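Carnet de collecte, 30 mai 2024

Je travaille depuis février sur la collecte de démonstrations pour Devadiga, le modèle de manipulation que nous entraînons chez Florley. Mon rôle est simple à décrire : je prépare les tâches, je vérifie les séquences et je rejette celles qui ne serviront à rien.

La tâche en cours s'appelle « ranger au frais ». On prend un aliment, parfois posé sur une assiette, et on le met dans le mini-réfrigérateur. L'opérateur travaille avec une pince dans chaque main, chacune portant sa caméra et son cube à marqueurs. Il a aussi une caméra sur la tête. Pas de bras robotisé à ce stade, les gestes sont humains du début à la fin.

L'objectif pour cette tâche est de 2542 séquences valides. Rhonda Cloutier, qui a écrit le protocole, demande qu'on change l'aliment ou la position de départ toutes les 60 séquences. Au début je trouvais ça trop fréquent. Après avoir vu les premiers essais d'entraînement, je ne discute plus. 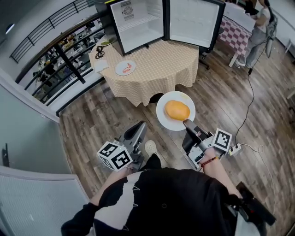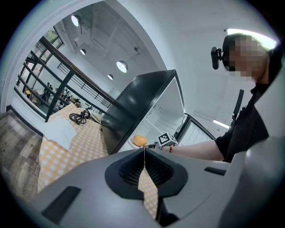
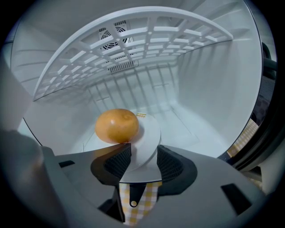
Le plus pénible reste la synchronisation. Les trois flux doivent démarrer ensemble, et quand l'un d'eux prend du retard, la séquence part à la corbeille. J'ai perdu 100 séquences comme ça en février, toutes à cause d'une horloge mal réglée. Depuis, je fais un clap devant les caméras avant chaque lot. Ça prend quelques secondes.

Deuxième souci, les marqueurs. Si l'avant-bras de l'opérateur passe devant un cube pendant trop longtemps, on perd la position de la pince et la trajectoire devient inutilisable. On demande donc de garder les coudes écartés, ce qui fatigue vite les épaules. Nous faisons des pauses plus longues qu'avant.

Je garde aussi les échecs, dans un dossier séparé. Un fruit qui roule, une assiette mal saisie puis reprise : Rhonda pense que les reprises apprendront quelque chose au modèle. Je n'ai pas encore d'avis.

Prochaine étape, envoyer le lot à l'annotation et refaire la liste des aliments.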